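Quick version of how I turn a reading group into a submitted proposal for an edited philosophy volume. Doing this on a Thursday between two meetings so forgive the bullets.

Assumes you have a topic and three or four people already interested. If you don't, stop and go get that first.

## What you need before starting

- one sentence saying what question the book answers. A question, not a theme. "Habit" is a theme. "Can a habit be a reason?" is a question
- a co-editor who answers email
- a shared folder
- a rough idea of which publishers do this sort of thing. Look at your own shelf, who published the last five collections you used

## Step 1. Write the one-page pitch

Before you invite anybody. One page, plain words, no footnotes.

Ours was for a volume on habit and moral attention, working title *Grulberg Papers on Habit* (after the town where the group first met). Went through a lot of versions. The bad ones all opened with a history of the topic. Cut the history. Open with the disagreement: who thinks what, why both can't be right, what nobody has put side by side yet.

Last paragraph says what kind of chapters you want and how long. That's it.

## Step 2. Invite people

Send individual emails. Not a mass bcc, people can tell.

In each one:

1. the pitch, pasted into the body AND attached
2. why them, one sentence, name the paper of theirs you read
3. a 1,000 word abstract limit
4. one deadline

Don't put a chapter deadline in this first email. Scares people off and you'll have to move it anyway.

Invite more than you need. Some will say yes and vanish. Also check your list before sending: is it all the same department? same generation? all one side of the argument? Ours was, first time round. Had to redo it.
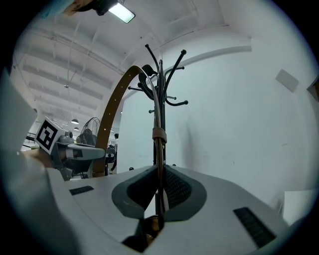
*Coat rack, with a brown leather strap by the pole.*

## Step 3. Collect abstracts

Make a sheet with these columns:

| Column | What goes in it |
|---|---|
| Author | name as they want it printed |
| Working title | will change |
| Claim | one line, in YOUR words |
| Replies to | which other chapter it talks to |
| Status | in / late / out |

The "Claim" column does most of the work. If you can't fill it in, the abstract isn't ready, so write back and ask. Be nice, be specific: "is the claim that habits are sometimes reasons, or that we wrongly treat them as reasons?" Usually they're grateful.

"Replies to" matters nearly as much. A chapter with that cell empty is a journal article that wandered in. Either find it a partner or suggest politely that it goes elsewhere.

We use a sheet because it's easy. Some people like Stadix for this, tried it, fine, but half our authors never logged in. Whatever everyone will open.

## Step 4. Hold a workshop

Optional but I'd do it. Even a single day online.

- drafts circulated a week ahead
- authors do NOT present their own paper, somebody else introduces it
- 48 minutes a paper, then a hard stop. Odd number I know, it's what the day divided into and it stuck
- one person takes notes for each session and sends them to the author the same evening

Pair people who disagree. In our group the person defending a strict Kantian line on duty introduced the chapter saying attention is mostly trained, and both chapters got better for it. The two of them still disagree, and now each one says exactly where.

Leave long breaks. More gets sorted out standing around with a coffee than in the sessions.

If you're hosting in person: book a room with daylight, put the door sign up early, and tell people in advance whether there's anywhere to store luggage.

## Step 5. Decide the order

Print the titles on slips of paper and move them around a table. Software is worse for this.

Try three orders:

- by date of the thinkers discussed (safe, a bit dull)
- by question, in parts of three or four chapters
- as an argument, where each chapter raises the problem for the next

We ended up with the second. The third looks great on paper but falls apart the moment an author drops out, and an author will drop out.

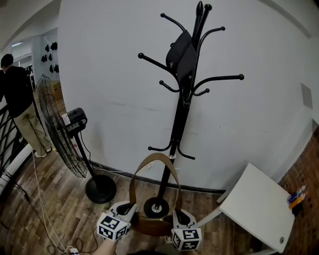

Part titles should be short. If a part needs a subtitle to explain why those chapters are together, they probaly shouldn't be.

## Step 6. Write the proposal

Every press has its own form. Download it, read the entire thing, then fill it in. I once answered question two at length and found it was also question seven.

Nearly all of them want:

- **Rationale.** Your one-pager, tidied
- **Chapter summaries.** 100 words each. Rewrite them all yourself so they sound like one book. Send them back to the authors for an ok
- **Competing titles.** Be fair to these. Say what each one does well, then what's left over. The editor of one of them may be your referee
- **Readership.** Don't write "the general reader." Say which courses, what level
- **Schedule.** Add three months to whatever you think
- **Sample material.** Introduction plus one finished chapter if you can

We went with the Aguiar series in the end, mostly for the word limit. The proposal with everything attached was long, the cover email was four sentences. Keep the email short!

## Step 7. Deal with referee reports

They'll come back mixed. Read once, close the file, go do somthing else, read again next day.

Then make a two column list: what they ask, what you'll do. "We'd prefer not to, for this reason" is an acceptable entry, just don't have it in every row. Share the list with your co-editor before answering the press. Share only the relevent bits with authors, and take out the rude ones.

Common requests and what we did:

- *Add a chapter on X.* Did it once, when both referees asked. Otherwise a section in the introduction
- *Introduction is too long.* It was. Cut it by half
- *Too much agreement.* See Step 2, should have listened to myself

## Odds and ends

File names: surname, short title, version number. No "final".

Citation style: send the press's sheet to authors at the very start. We didn't, and converting the bibliography meant 758 entries by hand. There's a tool called Natent that does part of it now, haven't used it on anything big.

Quotations in translation: ask every author which edition they're using and put a note at the front. Check permissions for anything long.

Index: decide early who pays.

Will add a section on contracts when I get to it, probably August.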